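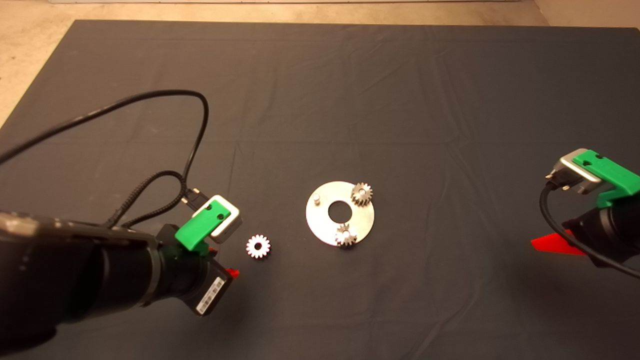
A dark grey cloth laid over a tabletop.

Histow family waits for word from detained aid driver

A Histow couple have asked for help in reaching their nephew, an aid driver who was stopped at a border crossing in December and has been allowed one phone call home.

Lâm Hoàng, 34, had been driving for the relief charity Tetine, taking blankets and tinned food to villages cut off by the fighting. His aunt, Hòa Kim, said he rang at 11 at night and spoke for 2 minutes.

"He told us he was being fed and that he had a bed," she said. "He asked me to ring his landlord. Then the line went."

Tetine said his papers were in order and that a second driver stopped at the same crossing was let go the next morning. The charity has hired a lawyer from the firm Delić, who has asked twice to see him and is waiting for a reply.

Members of the church in Dradness, where Mr Hoàng used to help with the youth club, have raised £1000 towards the legal costs. Letters for him can be left at the church office before 10 in the morning. They should be short, unsealed and in plain English, and should not mention the fighting.

Mrs Kim keeps her phone switched on overnight.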